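**Furnthorpe Stone Counter Kit - review after a winter of use**

May 21, 2025

Quick one between jobs. Bought this in January, meant to write it up then, didn't. Better this way, you get the long version of how it holds up instead of the day-one glow.

What it is: a box with a cleaner, a sealer, a poultice powder for stains, two cloths, an applicator pad and a plastic scraper. For natural stone. $96 from Lunel, shipping included. The alternative was Tripathi Stone coming out to do the whole thing for $255, and they were booked out anyway.

Our counters are gray stone, honed, came with the house. No idea what the last people did to them. Water would sit by the sink and leave a dark patch that hung around till lunch. Oil was worse. One ring next to the stove that I'd just been covering with the fruit bowl.

**Cleaner**

Good. Low suds, no perfume to speak of, wipes off without that tacky film. The spray head is cheap and dribbles down your wrist if you hold it anything but upright. I moved mine to an old bottle after a week. You need less than you think, two squirts does the length of the sink run. Got dried tomato off, got coffee off, got whatever that was behind the toaster off.

Doesn't touch hard water crust round the faucet. The box doesn't claim it does. Used the scraper for that, flat and slow, and it came up with no scratches that I can find.

**Sealer**

The main event. You clear the counter (took me longer than the sealing), clean it, leave it overnight, then wipe the stuff on with the pad and let it sit 10 minutes. Then buff off everything that hasn't soaked in. Then a second coat if the stone's still thirsty.

Mine was thirsty. Two coats by the sink, two by the stove, one everywhere else.

Do NOT let it sit longer. I got a phone call in the middle of the stove section and came back to a hazy streak as long as my forearm. Took a lot of rubbing with fresh sealer on a rag to get it loose, and the leaflet buries that trick on the back page in tiny type. It should be in big letters on the bottle.

Smell is noticable. Windows open, January, so we froze. By bedtime it was gone. Leaflet says keep food off it for a day, we ate on the couch.

Color change was slight. A bit darker, a bit richer, still matte. If you want shiny this isn't it, get the Surville gloss stuff, which I had in the last apartment and didn't like. Looked like a bowling alley and showed every smear. 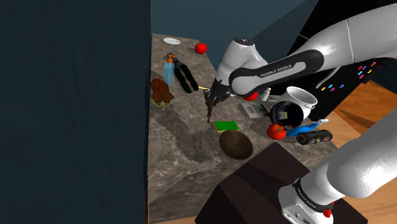 *Gray stone with household stuff spread over it.*

Water test the next day: beads up. Little round drops, wiped away, no mark. Very satisfying, did it more times than I needed to. Olive oil test: left a spoonful on for the length of dinner, wiped, nothing. Red wine same. Lemon juice I didn't try on purpose. Sealer won't stop acid etching, no sealer will, so keep using a cutting board.

**Poultice**

Mixed feelings. It's a white powder, you make it into a paste like thick yogurt, spread it over the stain, tape plastic wrap on top and leave it a day. Then let it dry out and scrape. Do this before you seal, obviously. I nearly didn't.

First go on the oil ring, hardly any difference. Second go, clearly lighter. Third go and I'd run out of powder. What's left is a faint shadow you'd have to know about. So it works, but the jar is mean. For a kit at this price I'd expect enough for more than one stain. Refills are sold separately and were out of stock at Lunel both times I looked.

Also it gets everywhere. Put newspaper on the floor.

**The other bits**

Cloths: fine. One for cleaning, one for buffing, different colors so you dont mix them up, nice touch. Both still going after a lot of washes. No fabric softener.

Applicator pad: fell apart on the second coat. Left little crumbs of foam in the wet sealer which I had to pick out with a fingernail. Finished the job with a folded cotton T-shirt and it went on more evenly than with the pad. So just use a T-shirt.

Scraper: best thing in the box, weirdly. I use it on the glass cooktop too, and on price stickers.

Leaflet: bad. Tiny type, steps out of order. Drying time is in one place, cure time is in another, and they're not the same thing. Read the whole of it before you open anything.

**Now, months on**

Stove side still beads. Back stretch still beads. Next to the sink it's gone lazy - drops flatten out and leave a light mark that fades while you're drying the dishes. That's the spot that gets soaked daily so I'm not mad about it. There's enough sealer left in the bottle for another coat there, plan is to do it when it's warm enough to have the windows open like a normal person.

The faint ring is still faint. Fruit bowl has moved to the table.

**Would I buy it again**

The sealer and the cleaner, yes. The whole box, probaby not. I'd get those two on their own, skip the pad, and buy a decent size tub of poultice from somewhere else if I had stains. If you've never done any of this and own none of it, the kit saves you shopping around and it's still a lot cheaper than having Tripathi out.

If your stone is polished and already sheds water, don't bother. Put a few drops on, wait, wipe. No dark spot, no need.

Sealer: 5/5
Cleaner: 4/5 (spray head)
Poultice: 3/5
Pad: 1/5
Leaflet: also 1

One more thing, the sealer cap. Screw it down hard and store it standing up. Mine was lying on its side under the sink and wept a bit onto the shelf. Shelf is now extremely water resistant.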